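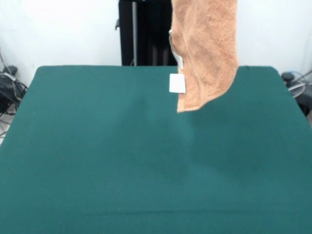 **Sestard Burial Ground and Chapel Joint Liaison Meeting**
**Minutes of the March meeting, held in the chapel office at 2 pm**

Present: representatives of Sestard Burial Ground, Caputo Funeral Directors and Homola Memorial Masons. Apologies were received from Plillosus Florists, who had sent written comments.

**1. Minutes of the previous meeting**

The minutes were agreed as a correct record, subject to one amendment: under item 4, "east gate" should read "east path".

**2. Removal of floral tributes**

The burial ground reported that tributes are at present cleared when the ground staff judge them to be spent. Several families had complained that flowers were taken before relatives from further away had visited. Plillosus Florists asked in writing for a fixed period, so that customers could be told of it when placing an order.

It was agreed that tributes on new graves will stay in place for two weeks after the service. Cards will be kept at the chapel office and may be collected on request. 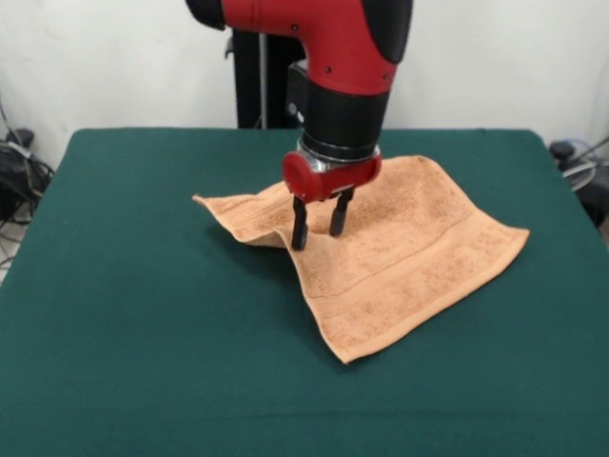 Caputo Funeral Directors asked that the period be printed on the booking form. The burial ground accepted this and will supply the wording before the next print run.

**3. Chapel bookings**

The chapel was used for 264 services in the past year. Caputo noted that late starts were most common on mornings with five services booked — the interval between them leaves little time for mourners to leave by the side door. The burial ground will try a longer interval in April and report back.

**4. Memorial permits**

Nine applications are outstanding. Homola Memorial Masons stated that most are waiting for the grave owner's signature.

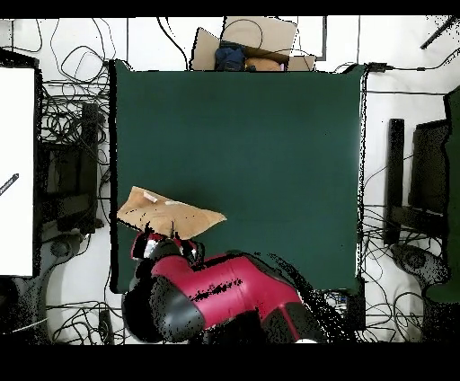

The burial ground will write again to the owners concerned. Homola asked that masons be sent a copy of each letter, and this was agreed.

**5. Questions from families**

The following was approved for the chapel noticeboard.

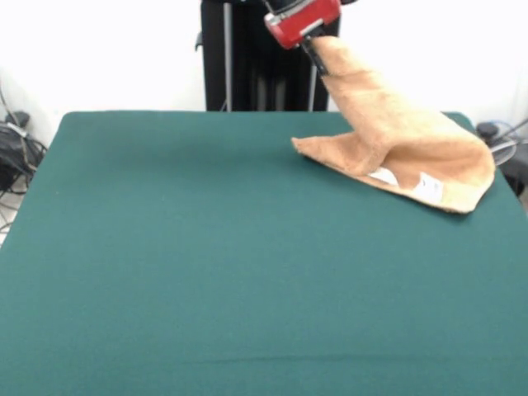
May a family bring its own flowers to the chapel on the day of the service?

Flowers may be brought to the side door up to half an hour before the start, with the name of the deceased clearly marked.

**6. Any other business**

The water tap by the east path is out of order — a repair has been requested.

The meeting closed at 3.20 pm. The next meeting will be held in June.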